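Lab robot firm says fewer demonstrations will do. The figures need a closer look

Vakano claims its two-armed system can learn bench chores from 20 examples 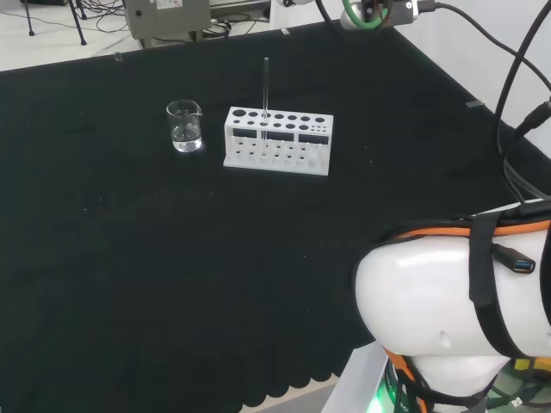
What is being claimed

A small robotics company called Vakano says it has found a way to teach robot arms simple laboratory jobs with a tenth of the usual practice material. Its report, put out in October, describes a training method named Drundero, and says 20 demonstrations by a human operator now do the work that used to take 200.

The jobs are the dull sort that fill a technician's morning: lifting a thin glass rod out of a test tube rack, setting it back in a hole of the right size, moving a beaker without tipping it. Clear glass is awkward for robots. Cameras tend to look straight through it, and a rack with holes of several sizes leaves plenty of room for a near miss.

Vakano's answer is to spend less effort on collecting examples and more on choosing them. An operator guides the arms through the task, and the software then picks out the short stretches where the gripper is close to the glass. Those stretches are replayed during training many more times than the rest. The long swings through empty air, the company argues, teach the robot very little.

It is a sensible idea. It is also an old one, and the report is rather thin on how the software decides which moments matter.

What was tested

The headline result comes from 119 trials on a single bench. Vakano says the robot completed the rod task in "the large majority" of them, a phrase that appears twice in the report without a number beside it. A chart gives success by stage, from reaching to gripping to lifting to placing, but the bars carry no error marks and the last one is noticeably shorter than the others.

Placing is the part a working lab would care about most. A robot that can pick up a rod and then miss the hole has not saved anyone much time.

There is the matter of the setting, too. All the trials used the same kind of rack on the same dark cloth, which gives white plastic a strong edge for a camera to find. Real benches are pale, wet, scratched and full of other people's things. The report says tests on other surfaces are "planned".

The comparison with 200 demonstrations also deserves some care. That figure belongs to Vakano's own earlier system, which ran on older software and, by the company's account, had a slower camera feed. Some of the gain may come from the new method. Some may simply come from better kit, and the report does not separate the two.

A second opinion

Lekholm, which sells sample-handling machines to hospital labs, looked at the method over the summer and decided against using it for now. Cengiz Oral, an engineer there, said he liked the thinking behind it but wanted to see it fail in public.

"Show me the broken rods," he said. "I'd learn more from a page of those than from the chart. How hard did it grip? Did it know it had missed, or did it carry on?"

Oral also pointed out that a demonstration is not a fixed amount of work. A skilled operator who has spent months steering the arms will give cleaner examples than a newcomer, and 20 very good ones could well beat a far larger pile of clumsy ones. Vakano used 4 operators, all of them its own staff. It has not said how long each had been doing the job.

The company's reply was brief. It said operator skill "was not a focus of this study" and that a fuller account would follow.

What comes next

Vakano plans to release its training recordings, though it would not give a month. It has also agreed to let Marquez, a contract testing lab, run the same tasks on its own benches with its own people at the controls. Marquez says it will try several racks and at least one pale worktop, and will publish the misses along with the hits.

That trial should settle a good deal. If the success rate holds up with strangers steering and different furniture, the saving in time would be real, and over 100 hours of operator work on a modest project might come down to a couple of days. If it drops sharply, Drundero will look more like careful tuning for one table.

Until then the price of the system is staying under wraps – Vakano says it is not taking orders.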